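Garkbridge House - Facilities Help Desk
Ticket: Stains and residue on red serving trays, shared kitchen
Opened by: Pouran Sharifi
Assigned to: Omid Bahrami
Category: Kitchen / supplies
Priority: Low
Status: Closed

Pouran Sharifi, 9:10 a.m.
The red-orange plastic serving trays in the second floor kitchen are coming out of the wash with a cloudy film on them. I run my hand across and it feels slightly tacky. Small things stick to it. I put a shell down on one yesterday to photograph it for the craft table sign and it left a ring when I picked it up. We have 42 of these trays and the January open house is coming up, so I would like to know if they need replacing or if it is something we can wash off.

The trays get used for food and for craft supplies, depending on the day. I know that is not ideal.

Omid Bahrami, 9:45 a.m.
Thanks. Before I order anything, a few questions.

1. Are they going through the dishwasher or being washed by hand at the sink?
2. Which detergent?
3. Is the film on all of them or only some?
4. Is it on both sides?

Pouran Sharifi, 10:20 a.m.
1. Both. Dishwasher if it is free, otherwise by hand.
2. Rotia tablets in the dishwasher. At the sink it is whatever is in the pump bottle, which I think is the Carvalho concentrate.
3. Not all. I pulled 10 off the stack and 6 had it.
4. Mostly the top side. The underside is fine apart from scratches.

I have one out on the counter next to the sink if you want to see it. 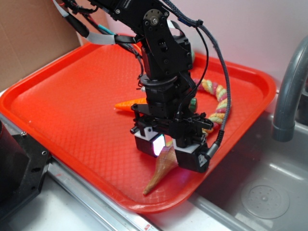

The dishwasher finishes its cycle at 11, so I can compare a fresh one against the one I have out. My guess was hard water, but the glasses come out clear and they go through the same machine.

Omid Bahrami, 11:30 a.m.
If the glasses are clear I would rule out hard water for now. Two things left that I can think of. One is detergent that is not being rinsed off. The other is sugar. What has been on the trays lately?

Please try this on two of the bad ones:

- Tray A: hot water only, soak ten minutes, wipe with a soft cloth, dry with a towel.
- Tray B: white vinegar and water, half and half, same soak, rinse, dry with a towel.

Do not use the green scouring pads. The surface scratches and then it holds dirt for good. Mark the trays with tape underneath so they do not get mixed up.

Pouran Sharifi, 1:15 p.m.
Results.

Tray A came out clean. No film, no tackiness. I ran a dry paper towel over it and nothing caught.
Tray B also came out clean, with a faint vinegar smell that was gone after a second rinse.

So plain hot water does it. The cold tap does not. I tried a third tray with cold water and pump soap, which is how most people wash them, and it was still tacky at one end.

As for what has been on them: crackers, cut fruit, the usual. Also candy. Justine set out the samples for the open house on these trays, and the twisted candy sticks have been sitting next to the shells and other craft things since last week.
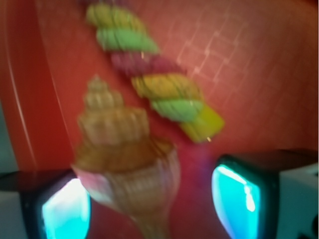 She wants guests to take a candy from the same table where the kids pick a shell to draw. I told her I would ask you whether there is any problem with that.

Omid Bahrami, 2:05 p.m.
Then it is most likely sugar. It softens a little in a warm room, leaves a thin layer, and cold water and a quick wipe spread it over the whole tray. It dries cloudy. That would also fit with it being on the top side.

On the other question - yes, there is a problem, but it is easy to fix. Craft shells have been handled by everyone and are not washed between sessions. Unwrapped candy should not share a tray with them. Please ask Justine to use separate trays and put the candy in a bowl or on paper. Any candy that has been out with the shells should be thrown away.

The shells can be washed too. Warm water, a drop of dish soap, an old toothbrush for the grooves. Let them drain with the opening down, because water stays inside and starts to smell. No bleach, it dulls the color.

Pouran Sharifi, 2:40 p.m.
Justine is fine with that. She has 200 paper liners left over from the fall bake sale and will use those under the candy.

Can I get something to tell the trays apart? If they all look the same people will mix them again.

Omid Bahrami, 3:20 p.m.
I will bring up a roll of blue tape and a marker. Put a strip on the underside of the craft trays and store them in the lower cabinet. Food trays stay on the shelf over the dishwasher. I will also put a note by the sink:

"Trays: hot water, soft cloth, dry with a towel. Do not stack wet."

The last part matters. I looked at the stack when I came by and several were still damp between layers.

No replacement order needed. I will leave the ticket open until the whole stack has been done.

Pouran Sharifi, 4:50 p.m.
All trays washed and dried. Two have deep scratches and still look dull, but they are not sticky. I moved those to the craft pile. Shells are draining on a towel. OK to close.

Omid Bahrami, 5:05 p.m.
Closing. Resolution: sugar residue, removed with hot water. Food and craft trays now separated. Reopen if the film comes back after a hot wash, and include which detergent was used.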